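The Brown Box

Late afternoon and I still had the table covered in paper. Brown paper, the good heavy kind, off the roll from Eser. Three meters of it for the whole flat and I'd used most of one just to keep the tabletop clean. White table. Not mine. The landlord had a list, seven hundred off the deposit for a scratch, and I believed him.

Keys by the door. Van at six. Apartment 271 had to be empty by eight.

I'd done the kitchen. Done the bathroom, sort of. Done the closet by shoving the whole closet into bags. What was left was the stuff you leave. The stuff you walk past with a roll of tape in your hand and say, later.

So, later.

The blue tray first. It came with the Drameo set, a kid's thing, my brother's before it was mine, and there was supposed to be a cube for every color. There was the yellow one. I looked for the rest for years. Under beds, in coat pockets, once in the vacuum bag with a fork. Just the yellow. I put it in the tray and it sat there the way it always had, up toward one end, like it was waiting for the others to get back from somewhere.

Then the box.

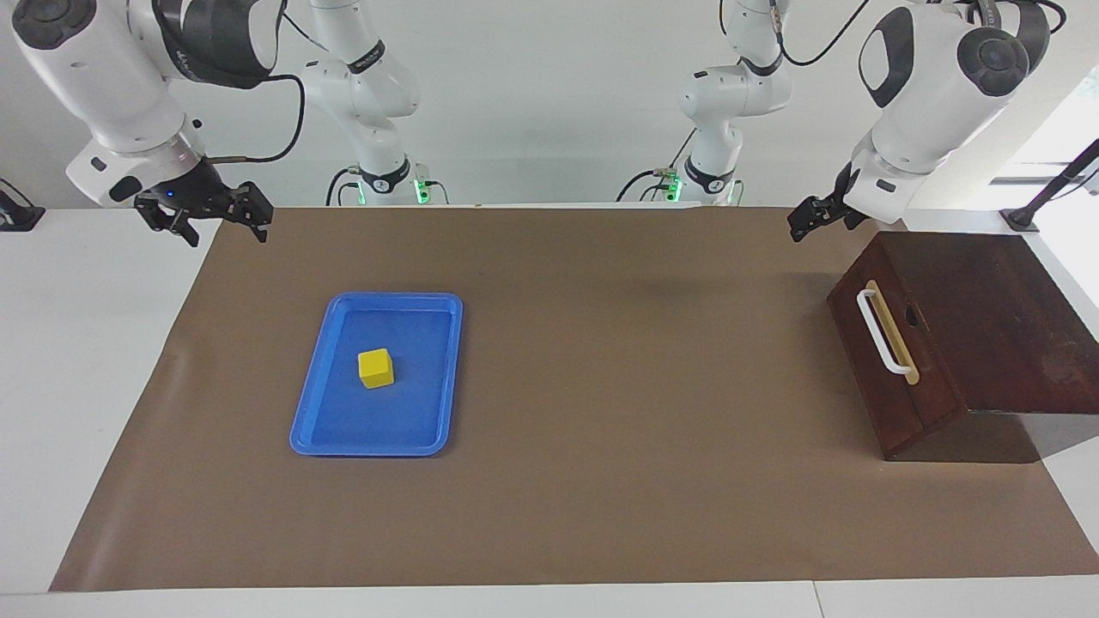

I hadn't opened it since September. My father's box, the reddish one with the slanted lid, and the white handle he screwed onto the side himself becuase he said a box you can't pick up is just furniture. It was the wrong handle. It came off a cupboard. My mother hated it for as long as I can remember, and after he died she wouldn't let anyone take it off.

The pale patch down on the front was his too. His knee, every evening, the box pulled up against the chair while he did his letters on top of it. You can wear through polish with a knee. It takes a while.

I knew what was in there. I thought I knew. Letters to the Drokell people about his pension, letters back. His bad pen. The bill from Taheri for the roof, which he paid twice and never got over.

Phone buzzed. The van. Could they come at five instead.

Fine, I wrote. Five. Fine.

I lifted the lid. Letters, yes. Pen, yes. The roof bill folded so small it had gone soft like cloth. And in the corner, under all of it, a red cube. And a green one. And a white one gone the color of teeth.

I sat down.

He'd have been picking them up off the floor. That's all. Stepping on them in his socks, swearing, putting them in the nearest thing with a lid. He'd have meant to give them back. Later, he'd have said. He had his hands full, he had the roof, he had the pension, and there was always going to be a later.

Twenty years I looked under beds.

It was past midnight by then. I should of been wrapping. Tape in one hand, scissors somewhere, the paper creasing every time I leaned on it. I took the cubes out and held them, red, green, white, they hardly weighed a thing. Thought about the tray. Thought about the yellow one with all that room.

Then I put them back where he'd put them. Closed the lid. Wrapped the tray by itself, cube and all, went round it twice with the tape and wrote KITCHEN on it by mistake.

The box I didn't wrap. I carried it down by the handle at ten to five, in the dark, and held it on my knees the whole way.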